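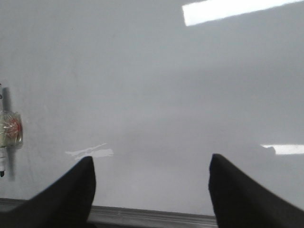 图3 浅灰白色光滑表面及其上的长条形灯具反光

3 小型风电机组与提水系统的匹配分析

3.1 系统构成与运行条件

Brinosside示范点位于河谷下游的开阔阶地,主要承担周边果园和牧草地的补充灌溉。原有提水设施由柴油机驱动,燃料需经山路运输,枯水期供给不稳定。改造后的系统由三台小型水平轴风电机组、一套变频控制装置和两台潜水泵组成,不设大容量蓄电池,以高位水池承担能量储存功能。该方案的基本思路是将风能的波动转移至水量的波动,再由水池调节灌溉用水的时间分布。

机组采用永磁同步发电机,输出频率随风轮转速变化。发电机与水泵之间可采用两种连接方式:其一为直接耦合,即发电机输出的变频交流电不经变换直接送入水泵电动机;其二为整流后经逆变器供电。直接耦合方式结构简单,故障点少,但水泵的启动风速偏高,且在风速快速下降时容易失步。逆变方式可在较低风速下启动水泵,代价是增加了电子器件,对机柜散热和防尘提出了较高要求。本研究对两种方式分别进行了一个灌溉季的对比运行,其间未更换水泵型号,以保证结果具有可比性。

3.2 塔架高度与地形影响

示范点西侧有一列防护林,主风向为西北。初步测风结果显示,较低高度处的风速受林带影响明显,湍流强度偏大。经比较,塔架高度定为40米,采用拉索式格构结构。拉索基础埋设于砂砾层以下,回填后分层夯实。塔架安装完成后,对拉索张力进行了复测,并在首次大风过程之后再次调整。

Sorport对照点的地形条件与此不同。该处地势平坦,周边无高大乔木,塔架高度为20米即可满足要求。两处机组型号一致,因而其运行差异主要反映风资源、塔架高度和扬程三项因素的综合作用。需要指出的是,Sorport的静扬程低于Brinosside,在同等功率下可获得较大的流量,直接比较两处的提水总量并无实际意义。下文统一采用折算水力能量作为评价指标,即提水量与总扬程之积,再按水的重度换算。

3.3 控制策略

控制装置依据发电机输出频率判断水泵的投入与切除。当频率连续高于投入阈值并维持规定时间后,第一台水泵启动;功率继续上升时,第二台水泵随之投入。切除过程设置回差,避免水泵在阈值附近反复启停。运行初期,回差取值偏小,阵风条件下水泵启停频繁,接触器触点磨损较快。6月检修时对参数作了调整,将维持时间延长,并把切除阈值适当下移,此后启停次数明显减少。

高位水池设有上、下两级液位开关。水池蓄满后,控制装置切除水泵,机组转入卸荷运行,多余电能由电阻负载消耗。在灌溉需求较低的时段,卸荷运行所占比例较大,说明现有水池容积相对于装机容量偏小。扩建水池或增加其他可间断用电的负荷,均可提高风能利用程度。Jiang型控制器预留了第三路输出接口,可用于接入此类负荷,本阶段试验中未予启用。

3.4 数据采集与处理

风速、风向、输出电压、频率、流量和水池液位由同一记录装置采集,并以相同时标存储。原始数据经合理性检验后进入统计,剔除传感器结冰、通信中断以及人工停机期间的记录。检验后,Brinosside共有474组有效工况数据用于功率特性拟合。拟合按风速区间进行,各区间取平均值,样本数量不足的高风速区间不参与曲线外推。

流量计安装于水泵出口直管段。由于河水含沙量在汛期升高,流量计在汛前和汛后各校验一次,两次校验结果的偏差计入不确定度评定。风速传感器安装在塔架侧伸臂上,对处于塔影方向的数据单独标记,不纳入功率特性分析。数据处理程序由Lesego Swanepoel编制,并以Naren测风站的同期资料进行了交叉检验。

3.5 结果讨论

对比运行表明,逆变方式在中低风速区间的折算水力能量高于直接耦合方式,在较高风速区间两者差别不大。示范点全年风速分布以中低风速为主,因此逆变方式在该处具有较好的适用性。若场址风速较高且维护力量薄弱,直接耦合方式仍可作为合理选择。

水泵选型对系统效率的影响不应忽视。离心式潜水泵的高效区较窄,当转速偏离设计值时效率下降较快,静扬程占总扬程的比例越高,这一现象越为突出。Brinosside的水泵在低频运行时,虽有电功率输入,但扬程不足以克服静水头,出水量为零。控制策略中的投入阈值应高于该临界频率,并留有适当裕度,具体数值须结合现场水位变幅确定。

维护方面,主要工作包括叶片前缘检查、拉索张力复核、滑环清理和水泵进口滤网冲洗。其中滤网堵塞对出水量的影响最为直接,汛期应缩短冲洗间隔。关于两种连接方式的全寿命费用比较,涉及设备折旧、备件运输和柴油替代量等因素,将在第4节中讨论。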